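Aceite con cúrcuma y pimentón: se me queda todo pegado a la botella

Preguntado en Cocina y conservas, 3 respuestas

Hola a todos. Llevo desde junio haciendo aceites de color para aliñar y estoy encantada, qué alegría dan a un plato de arroz blanco. El que más me gusta lleva cúrcuma y un poco de pimentón dulce, en botella de cristal de boca ancha. El problema es que el polvo se va al fondo en un par de días y el aceite de arriba se queda casi sin color. Si agito, vuelve, pero luego las paredes quedan manchadas y al lavar la botella no hay manera.

Uso 200 ml de aceite de girasol y 10 g de especias en total. ¿Caliento más? ¿Cuelo? ¿Cambio de aceite?

Respuesta de Eilif Boström

¡Qué buen experimento! Yo hago uno muy parecido y te cuento cómo me va a mí. Calienta el aceite al baño maría, sin pasar de 90 grados, y echa primero la cúrcuma. La tienes ahí 40 minutos removiendo de vez en cuando, apagas, y entonces añades el pimentón, que se quema enseguida y amarga (me pasó dos veces seguidas con el mismo bote). Tapas y dejas enfriar del todo.

Después, filtro de café. Va lentísimo, paciencia, yo lo dejo goteando mientras ceno. El color que pasa el filtro ya es el que está disuelto en la grasa, y ese no se va al fondo. Lo que queda en el papel es polvo que ya ha dado casi todo, aunque en un sofrito todavía luce.

Si prefieres no colar, también sale precioso, con vetas del amarillo al naranja rojizo cuando lo mueves. En ese caso llena la botella casi hasta el cuello y guárdala en la nevera. Para lavarla: arroz crudo, agua caliente, unas gotas de lavavajillas y a sacudir con ganas. El cristal queda de maravilla.

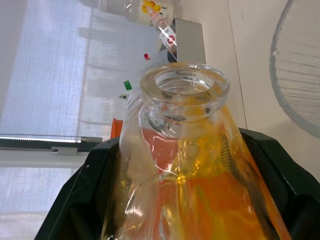
Ivar Lundgren: yo no usaría arroz, me raya las botellas finas. Mejor bicarbonato con agua templada toda la noche y un cepillo largo, de los de biberón. Y al sol en la ventana después, que la cúrcuma con la luz se va aclarando sola. Lo del filtro de café sí, totalmente de acuerdo, desde que cuelo no he vuelto a tener posos.

Otra respuesta

Prueba con oliva suave, a mí me gusta más. Lo del pimentón no lo sé, nunca le pongo.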